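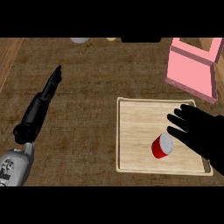
Daryna Kostiuk keeps asking me whether the planner should get the whole camera view or just a crop, and I still say whole view, because a can lying on its side is hard enough already!

2 min read

Home FAQ Docs Changelog

Does Cevus plan both arms at once?
It does, but I let each hand have its own goal (one can hover over the tray while the other points off somewhere else). They share a single collision check, so you don't have to babysit them.

Why does my grasp jitter?
Nearly always the control rate. Mine's set to 500 Hz and I'm pretty happy there. Drop the finger gains a bit too, eh.

Can I replay a run?
Yep! Use the replay panel and pick your seed. I'm fond of 196, it's a real stinker for the grasp planner.

Which colour labels does perception use?
Plain ones: red, pink, grey. You can rename them in the labels file.

Contact Cevus | © Cevus | Back to top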